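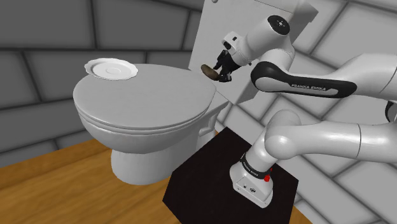
Robots > Simulation > Fixing things

By Orathai Somboon, September

How I stopped my simulated arm dropping everything it picked up

If your arm grips an object nicely, lifts it, carries it halfway to where it should go and then just lets it slide out of the fingers, this page is for you. I lost most of a week to it on the Yimyam bathroom task (pick up the little brown oval thing, put it on the saucer on the toilet lid, job done) and I'd like to save you the bother.

I run everything in Karkov, but the menus in other simulators are close enough that you should be able to follow along.

First, make it fail the same way twice

Turn off the random start positions and fix the seed. I used 3072 for no reason at all. Run it until you get a drop, write down the step number, then run it again. Mine let go at step 994 both times, with the gripper already over the back of the lid. If your number jumps about even with the seed fixed, stop and sort that out before you touch anything else! I didn't, the first time round, and spent a whole Friday changing settings that had nothing to do with it.

Look at the finger force before the drop

Open the log and plot the force on each finger separately. Please don't plot the sum, I did that for ages and it looked perfectly healthy. Separately, I could see the left finger sagging well before the object went, while the right one pushed harder to make up for it. So the grip was going lopsided and the object was creeping out sideways.

Check the collision shapes

Switch the view to collision shapes instead of the pretty version. My object is a rounded oval to look at, but the importer had wrapped it in a plain box, so the fingers were closing on corners that weren't there. Do this:

Open the object file and find the collision entry.
Change it from box to convex hull.
Save, reload the whole room (reloading just the object kept the old shape for me) and look again.

While you're in that view, have a look at the saucer too. Mine had been filled in flat across the top, so even a good placement would have left the object hovering over the dip. Convex hull is no help with a hollow, so that one needs breaking into several pieces. Karkov has a button for it under the mesh tools.

Now the gripper command

With the hull in place my drops got rarer but they didn't stop, and that was the annoying bit. The second fault was mine. I was sending the close command once, at the moment of the grasp, and the arm controller was quietly overwriting it with an old width whenever the wrist turned past a certain angle. Send the close command on every step until you want to let go. It's one line, inside the loop, after the arm command — the order matters.

Test it properly

Put the random starts back on and leave it running overnight. I did 1474 tries and then went through the failures by hand. The ones left were nearly all bad grasps at the start, with the object nudged away before the fingers shut, and that's a different problem with a different cure.

One safety thing before you move any of this to a real arm. Sending close on every step means the fingers keep squeezing whatever is between them, so set a force limit first and check that your stop button cuts the gripper as well as the joints. On our Kirkero controller it didn't until I changed the setting. Keep your hands out of there until you've tried it with a bit of sponge.

169 shares
9 comments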